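## 3. Paving Layout and Surface Condition

The survey covered the main pedestrian walkway of the Trurnness campus, a straight route laid in large concrete slabs and used for foot traffic between the outer lawns and the principal teaching building. The route was selected over the two brick paths to the north for its long uninterrupted length and its uniform material, which allow joint behavior to be compared from one end to the other without correcting for changes in bedding or paver type. Original drawings held by the campus estates office give the slab concrete as a single mix supplied under the trade name Brirkico. No record of later resurfacing was found.
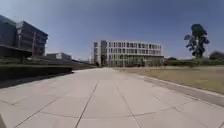
*Reading time for this section: 3 minutes*

**Figure 1.** Main walkway, view along the long axis toward the white multi-story building. Joints run both lengthwise and crosswise.

### 3.1 Joint pattern

The slabs are set in a grid, with joints parallel and perpendicular to the direction of travel. The slab edges are the natural unit of record, and each slab was given an identifier made up of its row and its position within the row. Rows were numbered from the lawn end. The full inventory contains 3,981 joint segments, where a segment is the length of joint between two neighboring intersections. Segments adjoining a building threshold, a step or a ramp were excluded from the inventory and are treated separately in Section 5.

Each segment was assigned one of three condition classes. Class A denotes a joint with both edges intact and filler continuous along the segment. Class B denotes missing or recessed filler with intact edges. Class C denotes spalling of either edge, regardless of the state of the filler. Classification was carried out on foot by Camacho and Marsden, working independently and without reference to each other's sheets. Where the two disagreed, Ketilsson inspected the segment and assigned the final class. A total of 528 segments were placed in Class C.

### 3.2 Staining and weathering

Discoloration was recorded separately from joint condition. Patches of darker staining occur on the pale slabs, and under direct sun many of them are faint enough to be missed from standing height. A stain was therefore entered only when both observers could trace its outline in chalk. Outlines crossing a joint were entered once, under the slab containing the larger part.

The distinction between a persistent stain and transient moisture cannot be made from a single visit. Chalked outlines were left in place and checked again on the following Monday, before the sweeping crew reached the walkway. Outlines that no longer enclosed a visible patch were struck from the record. The same rule was applied around access covers and drainage points, where darker rings are common and may reflect either seepage or accumulated dirt.
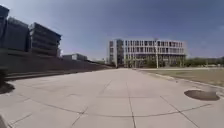 ### 3.3 Edge restraint

The slabs meet the lawn at a low concrete curb. Edge restraint of this type limits lateral movement of the outer slabs, but it also holds fine material washed from the grass side, and the outermost lengthwise joint was expected to show a higher proportion of Class B segments than the interior joints. The expectation was met on the lawn side only. Fragkou has suggested that thin turf contributes more loose soil to the joint than dense turf does, although the present data do not include a measure of grass cover and the suggestion was not tested.

Curb height above the slab was measured with a steel rule at 100 stations. Differences in height between adjacent stations were small near the building and increased toward the lawn end, with local settlement of up to 3 millimeters. No correlation was found between settlement and joint class at the same station.

### 3.4 Cracks outside the joint grid

Cracks not coincident with a joint were sketched by hand on the slab sheets. Most are hairline and terminate at the nearest joint. Where a crack and a joint ran close together, the crack was assigned to the slab, and the joint was classified as though the crack were absent. This convention follows the Norðdahl procedure and was retained for comparison with the earlier Harkham survey, in which Hjaltested recorded cracks in the same manner. Crack width was not measured. Gauge readings taken in November on a trial row varied more between observers than between cracks, and the measurement was dropped from the protocol before the main survey began.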